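The Desk Lunch Grows Up

2021-04-12

Sushil Semwal eats lunch in the same place he works. For most of the past year that was a chair at one end of a pale wooden table, with a laptop at the other end and whatever he was eating balanced near the keyboard. Soy sauce got into the space bar in January. After that he bought a mat.

It is a big one, dark blue, large enough to take over most of the table. He wipes it down after work and again after he eats, and he says the rest of the wood now gets dirty only when guests are over. He bought it from Grutus, a small mail-order shop that started out selling cutting boards and drawer liners and now does most of its business in things for tables that have to serve two purposes.

"I used to think a desk was a desk and a table was a table," Semwal says. "I have one room. It has to be both by noon."

Plenty of people are in the same spot. Apartments that held one commuter and a coffee maker now hold a full working day, and the meal in the middle of it has turned into a small household problem. Where does the plate go? What can be eaten without getting up for a second fork? How long does it take to put the work back where it was?

Semwal's answer to the first question is to push the food to the far side. The mat stays in front of him for papers and typing. Lunch sits beyond it, past the mat's top edge, where his sleeves don't go. When he is ready to eat he pulls it toward him, and when he is done it goes straight to the sink.

His answer to the second question is beans.

He cooks a pot of them twice a week, usually small red ones, with onion, cumin and a bay leaf. The recipe came from his mother, who made it with more chili and never measured the water. He soaks the beans overnight, simmers them until they give when pressed with a spoon, and lets most of the liquid cook off. A wet lunch is a bad desk lunch. Beans cooked down until they are nearly dry can be moved across a table without any worry, and they taste fine at room temperature.

Next to them he puts something green. Peas are the default, from a bag in the freezer, warmed in a pan with butter and a little salt. On days when he has more time he mashes them with mint and lemon juice. He tried spinach and gave it up, as it leaked under everything else on the plate.

That leak is what brought him around to trays with dividers. He had thought of them as something for school cafeterias and toddlers. Then he borrowed one from a neighbor and used it for a week, and the following week he ordered his own.

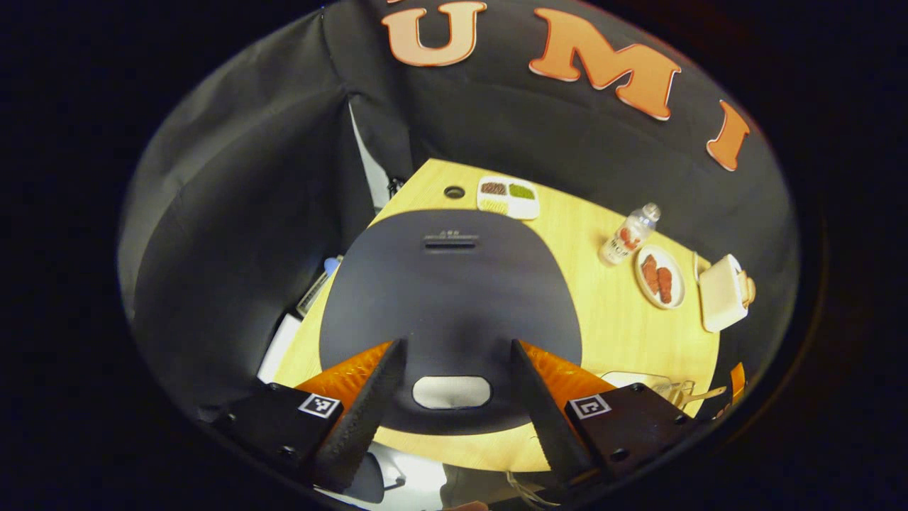

Rigoberto Ticona takes the other side of the matter. A divided tray, he wrote to us after an earlier column on packed lunches, is a fine thing for people who don't like their lunch very much. Beans are supposed to run into whatever is beside them, and he would sooner eat from a bowl in the kitchen, standing up, than keep his food in two pens so that he can answer email. He added that he has never owned a desk mat and that his table has the rings to prove it.

He has a point about the bowl. Rice and beans in a bowl is a better lunch than rice and beans kept apart, and a good many dishes are built on the idea of one thing soaking into another. Semwal concedes this. On weekends he eats from a bowl, at the same table, with the mat rolled up and put away.

The weekday case for the tray is mostly about shape. It is low and flat, so it is hard to knock over with an elbow. The food is spread out, so it cools quickly and can be eaten with a spoon while reading. And two compartments set a limit. Semwal found that with a plate he cooked three or four things, or told himself he should, and then ordered a sandwich. With two spaces to fill, he fills them.

We asked Brurkow, a restaurant supplier that opened its warehouse to home customers last year, what people buy when they come in for lunch gear. The counter staff said the simple trays go first. The models with five and six sections, lids, clips and a slot for cutlery tend to stay on the shelf. Customers pick them up, look at the corners and put them back. Anyone who has tried to get dried yogurt out of a narrow compartment will understand.

A plain tray in the two-section style holds enough for most adults if the sides are deep. Shallow ones look neat but are really meant for snacks. Take a measuring cup of rice to the store if they'll let you, or look for the volume printed on the packaging. Semwal's own rule is that each side should hold a full ladle.

Mats are harder to choose. The cheap ones curl at the corners and never quite flatten, and some have a strong smell for the first few days. A mat with rounded corners is less likely to catch on a sleeve. Dark colors hide ink and show crumbs, and light colors do the reverse. Semwal says he would rather see the crumbs.

Size matters more than most buyers expect. A mat that covers only the keyboard area slides around and leaves a narrow strip of bare wood in front, exactly where a cup tends to land. One that covers too much leaves nowhere for the food. Measure the table, then measure the tray, and leave at least the depth of the tray free at the back. If the table has a hole for cables, keep it clear of the mat and don't set soup beside it. Semwal learned about the soup from his neighbor, who had to clean a power strip with cotton swabs.

The wood itself needs some care too. Pale finishes yellow in the sun, and a mat left in one position for a season may leave a lighter patch beneath it. Turning the mat or taking it off on weekends helps. Gornenex, a furniture repair shop that has been refinishing kitchen tables for home workers, recommends lifting the mat once a week to let the surface dry, and wiping up spills at the edge right away before they creep under. For a ring that has already set, they suggest a soft cloth and a little oil, left on overnight, before anyone reaches for sandpaper.

Cost is not much of an obstacle. Semwal figures he was spending 200 dollars a month on delivered lunches before he started cooking. The beans come from Rajput, a grocery a few blocks from his building that sells them from open sacks, and he buys enough at a time to fill a large jar. The peas come from wherever they are on sale.

Time is the bigger cost. The pot needs an hour or more on the stove, and the soaking has to be remembered the night before. Semwal keeps the jar next to his toothbrush for that reason, an arrangement his sister has asked him to reconsider. When he forgets, he uses canned beans, rinsed well and fried in a dry pan for some 10 minutes with the same spices. They come out softer and a little saltier.

Semwal's Desk Beans

Makes enough for four lunches.

2 cups small dried red beans, soaked overnight
1 large onion, chopped fine
2 tablespoons oil
2 teaspoons ground cumin
1 bay leaf
Half a teaspoon chili powder, or more
Salt

Drain the beans and cover them with fresh water by two inches. Boil hard for 10 minutes, then lower the heat, add the bay leaf and simmer until tender, 45 minutes to an hour and a quarter depending on the age of the beans. Drain, saving a cup of the liquid.

Cook the onion in the oil over medium heat until brown at the edges. Add the cumin and chili powder and stir for a minute. Add the beans and half the saved liquid. Cook uncovered, stirring now and then, until the liquid is almost gone and the beans start to break. Salt at the end.

For the green side, warm two cups of frozen peas with a tablespoon of butter and a splash of water until hot. Leave them whole or mash them with a fork, a few torn mint leaves and the juice of half a lemon.

Both keep in the refrigerator for three days. The beans are better on the second – Semwal and Ticona agree on that much – and the peas are better on the first. To pack for the week, store them in separate containers and fill the tray each day just before eating. A spoonful of plain yogurt goes well with either side, if there is a small dish to put it in.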